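Materials Test Technician (Footwear and Soft Goods)
Hirnodano Laboratories
Reference 2847
Full-time, fixed term through 2028, with possible extension

Hirnodano tests consumer footwear, straps, linings and molded foam parts for manufacturers and importers. The laboratory has 17 staff and handles work under contract as well as one-time requests. We are hiring a technician for the wear and adhesion section. The post reports to the section lead and is based on site. Remote work is limited to report writing, by agreement.

Background to the post

The section is taking on a multiyear program of abrasion and flex testing for Teltex, covering outsole compounds and bonded uppers. Existing work for Belletti on strap retention continues alongside it. The two programs share conditioning space and tensile equipment, and a large part of this job is keeping both on schedule without mixing sample lots.

Duties

Log incoming samples, assign lot numbers, and record condition on receipt, including any damage to packaging.

Cut test pieces from soles, footbeds and uppers using dies and a hydraulic press. Check die edges before each run and send worn dies out for sharpening.

Condition test pieces at controlled temperature and humidity for the period given in the test method. Pieces removed early are rejected and recut.

Run abrasion, flex, peel, tensile and slip resistance tests. Record raw values in the laboratory system at the time of the test. Paper notes are kept but do not replace the system entry.

Carry out daily checks on the balances and the thickness gauges, and monthly checks on the tensile frame. Report any reading outside tolerance before further samples are run.

Draft test reports for review. Reports state the method, the conditions, the number of pieces tested and the results. They do not offer opinions on whether a product is fit for sale.
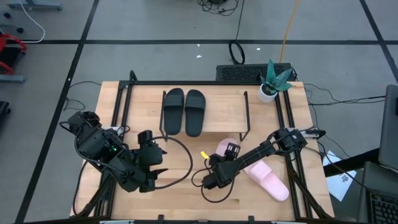

Retained samples are held for the period set in the client contract, then returned or destroyed. The technician keeps the retention log and prepares the disposal list each November. Experience with this kind of record keeping is useful but can be taught.

Required

An associate degree in materials science, chemistry, textiles or mechanical technology, or equivalent work experience in a test laboratory.

Two years of hands-on work with mechanical test equipment. Time spent on supervised college projects will be considered in part.

Ability to read a written test method and follow it without shortcuts, and to write down any departure from it.

Working knowledge of spreadsheets, including basic statistics — mean, standard deviation, and the handling of outliers.

Ability to stand for long periods and to lift sample cartons onto shelving.

Preferred

Experience with polymer foams or rubber compounds.

Familiarity with measurement uncertainty and calibration records.

Reading knowledge of Italian. Some Belletti specifications are supplied in Italian only, and the translated versions often arrive after the samples.

Hours and pay

The standard shift starts at 7:30 a.m. and ends at 4:00 p.m., with a half-hour unpaid lunch. Long flex tests sometimes need a reading outside these hours. Such readings are shared across the section and paid at the overtime rate. The post is on pay grade 2 of the technical scale. The starting step depends on experience and is stated in the offer letter.

Benefits include health and dental coverage, a retirement plan with employer match, and paid leave. Safety footwear and eye protection are supplied.

Location

The laboratory is in the Nic Giolla industrial park, in the building behind the loading yard. Parking is free. The bus stops at the park entrance, but evening service is limited and applicants who depend on it should check the timetable.

How to apply

Send a resume and a cover letter of no more than one page to the Hirnodano hiring office, quoting reference 2847. The letter should name the test equipment you have used and the type of material tested on it. Do not send client reports or data from a current or former employer — applications that include them will be returned unread.

Shortlisted applicants will be asked to visit the laboratory for an interview and a short practical exercise. The exercise consists of measuring a set of foam test pieces and writing up the results. References are requested only after an offer has been made.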